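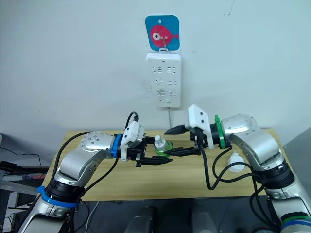

TECHNOLOGY > HOW MACHINES LEARN

Learning / Robots / Showing a Robot What to Do

A robot arm does not know how to pass a bottle from one gripper to the other. A person has to show it. There are 2 common ways.

The first is by hand. The person holds the arm and moves it through the task. The arm measures the angle of each joint and stores the numbers.

The second is by remote control. The person moves a set of controls, and the robot arms copy the motion. At the Zaswood workshop, this method is used for tasks that need two arms, such as holding a small bottle in one gripper while the other moves in.

One complete try is called a demonstration. The Trimus training set has 3,246 of them. Of these, 184 were removed for mistakes, such as a dropped part.

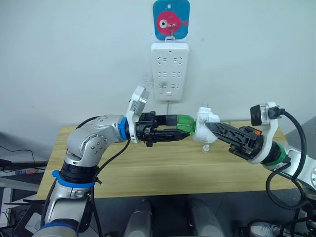
Two grippers at work: one has a green object, the other a white plug adapter.

A computer program then studies the demonstrations. It compares what the cameras recorded with how the arms moved at the same moment. Small changes between tries are useful. If the bottle always started in the same spot, the program might learn only that spot.

Words to know
Gripper: the part of a robot arm that holds things.
Joint: a place where the arm bends or turns.

Tags: robots, grades 4-6, machines

Contact Kendevmont Learning | Copyright Kendevmont | Back to top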